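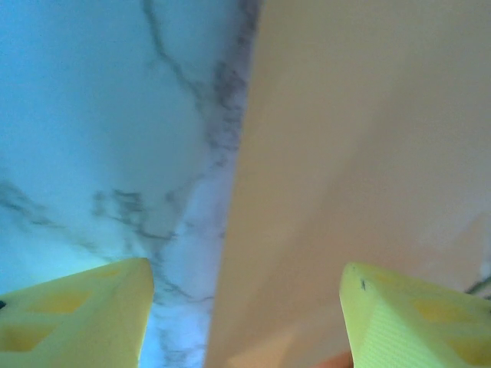 Kitchen and Shop Tips from the Curnent Open House

By Isla Lindsay
Filed under: Counters, Storage, Workbench

Curnent opened its workspace to the public for an afternoon in March, and I went because the flyer said the robots would be doing kitchen chores. The building is at 413 Ogilvie, behind the tile store. Parking is on the street. Doors opened at 2, and the main demonstration ran twice, with time between for questions.

I write about kitchens and garages, so I will leave the engineering to others. What follows is what I wrote down that is useful in a house. Most of it came from the people running the demonstrations, who spend their working days moving ordinary objects around on counters and have opinions about it. Some of it is my own, from trying things at home the week after.

The demonstration was mostly picking up, setting down, wiping and sorting. The arms go by the name Skitus. They are slow. If you are used to videos that have been sped up, plan on standing a while.

Picking up flat things from a stone counter

A thin flat item lying on polished stone is hard for a gripper and also hard for a person with wet hands or sore fingers. Cutting mats, baking sheets, envelopes, sheets of cardboard, a single plate. There is no edge to get under.

Slide it first. Push the item toward the edge of the counter until an inch or two hangs over, then take hold of the part that hangs over, thumb on top. This is how the operators like to do it, and I have started doing it with my big cutting board, which I used to pry up with a fingernail.

If you can't slide it, put something under one side when you set it down. A folded dish towel works. I keep a towel under the left end of my board now and it comes up with one hand.

Four small rubber bumpers on the bottom of a board, the kind sold for cabinet doors, give you finger room on all sides. Don't put them on a board you flip over to use both sides.

For people with arthritis, a jar gripper pad laid on top of a flat item and pressed down will let you drag it without pinching.

Finger surface

I asked about grip, and the answer was that the surface of the finger is worth more than squeezing harder. The same holds for tongs. My metal tongs drop asparagus all the time. The ones with ribbed silicone ends don't, and I use less force with them.

You can improve a plain pair of workshop pliers for delicate work by wrapping the jaws with a few turns of self-fusing silicone tape. It does not leave glue behind. Use this for chrome faucet nuts, lamp finials and anything else you don't want to mark. Peel it off when it gets shiny and do it over.

Wide rubber bands around the rims of drinking glasses help when you are washing them by hand. Two bands per glass. Take them off before the glass goes back on the shelf.

Colors against the counter

One of the operators told me that pale things on pale stone cause trouble for the cameras, and that a piece of colored paper underneath fixes a lot of it. I had never thought about this for people, but my mother has low vision and her counter is white with gray veins. She loses things on it. White mugs, clear measuring cups, pill organizers, her reading glasses.

We put down a dark blue placemat next to the stove and another by the coffee maker, and the rule is that small things live on the placemat. She has stopped sweeping her hand over the counter to find the measuring cup.

Same idea in the shop. Small screws on a tan plywood bench disappear. Put a sheet of black craft foam under the job. Foam also keeps them from rolling.

Wiping stone

Part of the afternoon was a wiping demonstration. The arm wiped in straight overlapping rows, like mowing a lawn, and it left fewer missed spots than I usually do going in circles. I tried rows at home. Start at the far side, pull toward you, overlap each pass by half the width of the cloth. Fold the cloth in quarters and turn to a clean face when the first one is dirty.

A few reminders for real marble, for those who have it:

Use water and a drop of dish soap. Vinegar, lemon and most bathroom sprays will etch it, and the dull spot does not wipe away.

Dry it after. Water left to sit around a faucet leaves a ring.

For an oil stain, mix baking soda and water to a paste as thick as peanut butter, spread it over the spot, cover with plastic wrap, tape the edges and leave it a full day. Remove the wrap, let the paste dry, scrape it off with a plastic scraper and rinse. You may have to do it again. My olive oil stain took three rounds and I can still find it if I look for it.

Don't drag a cardboard box across polished stone. Grit gets trapped under the cardboard and scratches. Lift the box, or put a towel under it and pull the towel.

Setting things down

The arms lower an object until it touches, stop, and then open. People let go early, me included. If you chip a lot of plates stacking them, try waiting until you feel the plate below before you loosen your fingers. I also moved my stack down a shelf so I am not reaching over my head, and that probably helped more.

Felt circles or paper plates between good dishes are worth the small trouble. A package of 100 thin paper plates is cheap and will do every dish in the house.

A place for each thing, marked

Every tool on the demonstration bench had an outline drawn around its spot. This is an old shop trick and plenty of readers will have it on their pegboards already. I hadn't used it inside a drawer. Cut a piece of shelf liner to fit, lay out the measuring spoons, peeler, can opener and so on, and trace around them with a paint pen. Let the pen dry overnight before you put anything back.

Leave more gap between items than you think you need. You want room for fingers on both sides of every handle. My first try was too crowded and I had to cut a second liner.

Bins

Curnent uses shallow bins with the front side cut low. Deep bins were what they started with, and people kept scraping their knuckles getting the last items out. For a pantry, you can make these from sturdy cardboard boxes. Mark a line on the front at one third of the height, cut straight across with a utility knife and a metal ruler, and run packing tape over the cut edge so it doesn't fray. The sides can slope down to meet the front.

Heavy cans go in the lowest row. I cut eleven boxes over a weekend and used most of a roll of tape.

Cords and hoses

Loose cords near a moving arm are a safety problem, and the staff were strict about them. Near a stove or a table saw they are one as well. Their method was hook-and-loop straps, one every foot or so, screwed to the underside of the bench. I did the underside of my kitchen island this way for the mixer and the toaster cord. Short screws only. Check how thick your wood is before you drill, and stay away from the underside of the stone.

Printed parts

There was a table of 3D printed items for sale, made by a small outfit called Flotanix. Drawer dividers, bag clips, a bracket for hanging a broom. I bought the bag clips and the broom bracket. The clips are good. The bracket held for a week and then sagged, because I had put it on the wall behind the oven vent. Keep most printed plastic away from heat, and wash it by hand. The dishwasher will warp it.

If you have a printer at home, the advice I got was to print clips lying on their side so the layers run along the bend. I don't own one and can't vouch for that.

If you go

They plan to hold another one. The room was warm, 82 on the wall thermostat by the end of the afternoon, and there are only a few chairs along the back. Wear flat shoes. Children are fine behind the yellow tape but there isn't much for them to touch except a practice gripper you squeeze by hand, and the line for it was long. Some 2 hours was enough for me.

Ask the operators what they find hard to pick up. I got better household advice from that question than from the printed handout. One man gave me a list that included wet soap, plastic wrap, grapes, and the lid of a sour cream tub, and then showed me that the lid comes off more easily if you press the center down with your thumb while lifting the tab. I have done it that way ever since.

Corrections and additions

A reader asked whether the baking soda paste is safe on granite. Yes, the same way, but test a spot near the backsplash first.

Another reader uses magnetic strips under the upper cabinets in place of outlines in a drawer. Fine for knives and steel spoons. It won't hold most stainless measuring cups, so take one to the store with you and test it on a magnet there.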